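Kamarska 1204 除湿機 取扱説明書
第2章 置き場所の準備と最初の運転

この章は、機械を箱から出したあと、はじめて電源を入れるまでの作業と、最初の一晩の使い方について書いています。安全についての注意は第1章にありますので、まだお読みでない方は、先にそちらをお読みください。連続排水ホースをお使いになる方は、2.4 をとばさないでください。

2.1 部屋を選ぶ

Kamarska 1204 は、ドアと窓を閉めることができる部屋のための除湿機です。洗濯物を干す部屋、物置、地下の作業部屋、本や布をしまう部屋などでお使いください。屋外、屋根だけの車庫、浴室の中ではお使いになれません。

室温が18度より低い部屋では、水の集まり方がゆっくりになります。故障ではありません。冬にお使いになる場合は、9ページの「寒い部屋での運転」もあわせてご覧ください。

部屋の中に洗濯機や乾燥機がある場合、その排気が除湿機の吸い込み口に直接当たらない位置を選びます。燃焼式の暖房器具とは、部屋を分けてください。

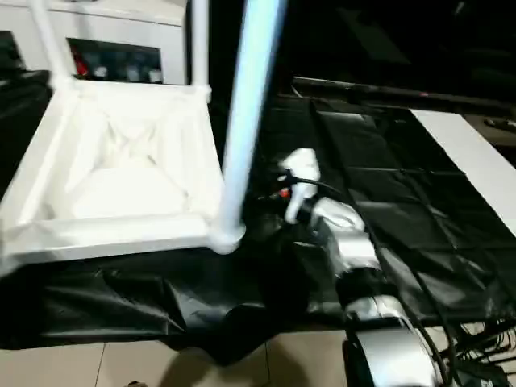

床は平らで、かたいことが必要です。厚いじゅうたんの上に置くと、車輪が沈み、本体が少しだけ傾きます。少しの傾きでも、満水を知らせる浮きが正しく動かないことがあります。じゅうたんの部屋でお使いになりたい方は、下に板を敷いてください。板は本体の底よりも一回り大きいものがよいです。

2.2 まわりの空間をあける

1. 本体の背面と壁の間を、40センチメートルあけます。背面には吸い込み口があります。
2. 上の面には何も置かないでください。吹き出し口は上にあり、風向き板は後ろから前へ動きます。
3. タンクは前へ引き出す形です。水が入ったタンクを両手で持って、そのまま後ろに下がれる広さを前にとります。
4. カーテン、つるした服、たたんでいないシートなど、風で動くものを吸い込み口の近くから移します。

注意:軽いシートや薄い布が吸い込み口をふさぐと、本体の内部が熱くなり、保護装置が働いて運転が止まります。止まったときは、まず電源プラグを抜き、ふさいでいるものを取り除き、内部が冷えるまで待ってください。すぐにボタンを押しても運転は始まりません。

メモ:部屋のすみに置くことは、できるだけ避けてください。すみにしか置けない場合は、風向き板を部屋の中央に向けます。

2.3 包装材を外す

本体は、外箱、緩衝材、内袋の順に包まれています。外箱は、保証の期間が終わるまで保管してください。修理のときに、同じ箱で送っていただくようお願いしています。

1. 外箱を、印刷の矢印が上を向くように立てます。
2. 上の緩衝材を外し、箱の側面にある留め具を四つとも抜きます。
3. 箱の筒の部分を、まっすぐ上へ持ち上げます。本体は下の緩衝材の上に残ります。
4. 内袋の口を開き、袋を床まで下ろします。刃物で切らないでください。本体の表面に傷がつくことがあります。
5. 本体の左右にある持ち手を持ち、緩衝材から床へ移します。2人で行ってください。
6. タンクを引き出し、中に入っている青いテープと小袋を取り出します。小袋には車輪の止め具が入っています。
7. 吹き出し口の風向き板を止めているテープをはがします。のりが残った場合は、ぬるま湯でしぼった布でふきます。シンナーやベンジンは使わないでください。

警告:包装に使われている袋は、小さなお子様の手の届かない所に置いてください。頭からかぶると、窒息するおそれがあります。

包装材の捨て方は、お住まいの市や町の決まりに従ってください。袋を保管する場合は、中の湿気をよく乾かしてから、空気を抜いて、外箱の中に入れておくとよいです。

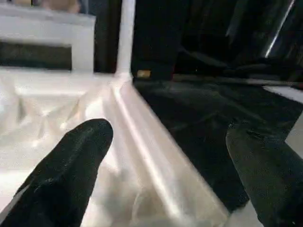 文・編集:Pustetholm 日本語説明書係
最終更新:2019年10月9日
対象の機種:Kamarska 1204(全色共通)

本体を横に倒して運んだ場合は、床に立てた状態で一晩お待ちください。中の機械油がもとの場所に戻るまで時間がかかります。宅配でお受け取りになり、途中でどのように運ばれたかが分からないときも、同じようにしてください。待っている間に、次の 2.4 の作業を行うことはできます。電源プラグは、まだコンセントに差さないでください。

2.4 排水の方法を決める

排水の方法には、タンクにためる方法と、ホースで流し続ける方法があります。工場から出るときは、タンクにためる方法になっています。この方法でお使いになる場合は、何も変える必要がありませんので、2.5 に進んでください。

ホースで流し続ける場合:

1. 本体の背面の下にある丸いふたを、左に回して外します。ふたはなくさないように、タンクの横の小さな棚に入れてください。
2. 中にあるゴムの栓を引き抜きます。少量の水が出ることがありますので、下に布を置いてから行います。
3. ホースの太い方の端を、奥に当たるまで差し込みます。
4. 付属の輪でホースを締めます。道具は要りません。指で締まるところまで締めます。
5. ホースのもう一方の端を、排水口に入れます。ホースは、本体から排水口まで、すべての場所で下り坂になるようにします。
6. タンクも、もとの位置に入れておきます。タンクがないと、運転が始まりません。

注意:ホースの先を水の中に入れないでください。空気の逃げる道がなくなり、水が流れにくくなります。バケツで受ける場合は、先がいつも水面より上になるように、バケツのふちに留めてください。

注意:ホースの途中が持ち上がっていると、水は排水口へ行かずにタンクに入ります。ホースをつないだのに満水のランプがつく、というお問い合わせの多くは、この理由です。ホースを洗濯機の下や棚の後ろに通した方は、見えない所で曲がっていないかどうか、手で触って確かめてください。

メモ:長いホースが必要な方のために、Iwasaki の延長ホースを別売りで用意しています。ほかの会社のホースをつなぐ場合は、内側の太さをよくお確かめください。合わないホースから水がもれたときの床や家具の損害は、保証の対象になりません。

2.5 電源を入れる

1. 電源プラグを、壁のコンセントに直接差し込みます。延長コードや、ほかの家電と一緒に使う分岐の器具は使わないでください。
2. 操作部の「待機」のランプがオレンジ色につくことを確かめます。つかないときは、タンクを一度引き出し、音がするまで押し込みます。
3. 「運転」を一回押します。ランプが緑に変わり、風が出ます。圧縮機は、風が出てから少し遅れて動きます。そのとき低い音がしますが、正常です。
4. 「湿度」を押して、希望の段を選びます。段には「弱」「中」「強」「連続」があります。はじめての日は「連続」を選んでください。
5. 部屋のドアと窓を閉めます。

最初の運転では、新しい機械のにおいが少しすることがあります。においは数日のうちになくなります。こげたようなにおいがするときは、すぐに運転を止め、電源プラグを抜いて、窓口にご連絡ください。

2.6 最初の一晩

最初の一晩は「連続」のまま運転してください。部屋の空気だけでなく、壁、木の家具、紙、布からも水分が出てきますので、はじめの日はタンクが早くいっぱいになるのが普通です。満水になると、運転は自動で止まり、赤いランプがつきます。ブザーの音は、「湿度」を長く押すと消すことができます。

朝になりましたら、次のことをしてください。

1. タンクの水を捨てます。この水は、飲み水や金魚の水には使わないでください。
2. 本体の下と、まわりの床を手で触り、ぬれていないことを確かめます。
3. ホースをつないだ方は、つなぎ目の輪をもう一度、指で締めます。
4. 湿度の段を「中」に変えます。

床がぬれている場合は、タンクの入れ方か、ホースのつなぎ方に問題があるかもしれません。2.4 に戻って、初めからやり直してください。それでもぬれるときは、運転を止めてください。

2.7 洗濯物を干す部屋でお使いの場合

洗濯物は、吹き出し口の正面に、風が通る間をあけて干します。本体の真上には干さないでください。落ちる水が操作部に入ると、故障の原因になります。厚い服と薄い服を交互にかけると、風が通りやすくなります。

除湿機は部屋の空気を少し暖めます。夏には、洗濯物が乾いたあとに部屋が暑いと感じることがあります。そのときは運転を止めてからドアを開けてください。運転したままドアを開けておくと、ほかの部屋の湿気も集めることになり、電気代が多くかかります。

2.8 場所を移すとき

1. 運転を止め、電源プラグを抜きます。
2. タンクの水を捨て、内側を布でふいて戻します。
3. ホースを外し、ゴムの栓と丸いふたをもとのとおりに付けます。
4. 車輪の止め具を外し、ゆっくり押して動かします。段差がある所では、持ち手を持って、2人で持ち上げてください。電源コードを引っ張って動かさないでください。

階段では車輪を使わないでください。

部品のご注文と修理のお問い合わせは、Todham サービス窓口で受け付けています。お電話の前に、本体の背面にある銀色の札で製造番号をお確かめください。フィルターの手入れについては、第3章「毎月の手入れ」に続きます。3月に一年分の手入れをまとめて行う場合の表も、同じ章の最後にあります。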